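Open day at Stullside: I went to look at robots and came home with a spreadsheet

Sunday, May 15, 2022

So I finally made it to the Stullside open day, after missing the one in February with a burst pipe (a customer's, thank goodness, and a good paying job). For anyone new around here, I run a small bathroom fitting outfit with three of us on the books, and I've been going back and forth for ages on whether a machine could take some of the floor work off our knees. Mine especially!

Stullside is out past the ring road, in what used to be a carpet warehouse. Parking was easy, coffee was free, and they had the doors open by the time I'd found the right entrance. The hall is split down the middle. One side is the shiny stuff, big arms on plinths swinging around to music, and I gave that maybe five minutes. The other side is where they've built a row of practice rooms, proper little bathrooms and utility rooms in every stage of unfinished, and that's where I spent the rest of the day.

I liked that they hadn't prettied it up. Tiled walls, rough floor, white dust everywhere, crumbs of old adhesive packed into the edges. That's what Monday morning looks like for us. I've been to shows where the demo floor was so clean you could eat off it, and I always leave those with no idea what I'd be paying for.

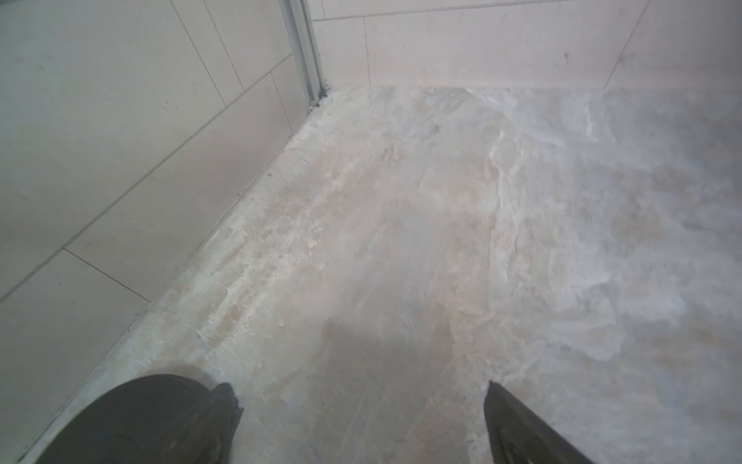
Anyway, money. The Grirniswood people were the most upfront, so I'll start with them. They rent their arm and gripper on a mobile base by the day, and the day rate is 440 dollars with delivery on top. Minimum hire is three days. My first thought was ouch, my second was that I've paid close to that for a helper who spent half the afternoon on his phone. What I hadn't budgeted for is the training day, which you pay for at the same rate before you ever get it on a job. So a first hire is really four days of money, plus the van.

Nivwood doesn't rent at all. They sell, and they'll talk monthly payments if you sit down long enough. I asked for the price of the spare parts before the price of the robot, which got me a funny look and then a really useful conversation. Gripper fingers are a wear item. On gritty floors you should plan on replacing them, and how often depends on the work, so they wouldn't give me a number. A full service kit is $2,716, and that covers fingers, seals and the dust covers for the wrist. I wrote that one down and underlined it twice. If you're putting a budget together, get the kit price in writing and put it in year one, even if the salesman tells you it's a year two problem.

The Sotomayor stand was mostly software, site planning and that kind of thing. Nice folks, but it's seven licenses minimum and there are three of us, so that was a short chat.

A few things I'd ask anybody selling one of these, now that I've had a day to chew on it. Who cleans it, and with what? Does it fit through a 28-inch door with the base on? What happens to the warranty if it's been working in plaster dust? I got a straight answer on the door (yes, barely) and a lot of throat clearing on the dust. Also ask about power. Half the houses we work in have one live socket on the whole floor by the time the electrician is done with us.

Where I've landed for now is a single Grirniswood hire, on a job with two bathrooms back to back so the delivery charge gets spread out a bit. I'll set the money aside over the summer and I'm keeping a separate column for the stuff that never makes it onto the quote – filters, fuel, the extra hour of sweeping before it can start. If the numbers look silly I'll cancel and buy better knee pads.

Stullside says the next open day will be posted on their site. Take the side entrance, the line for the front one was all the way to the road. And bring a sandwich, the food truck had run out of everything except onion rings when I got there.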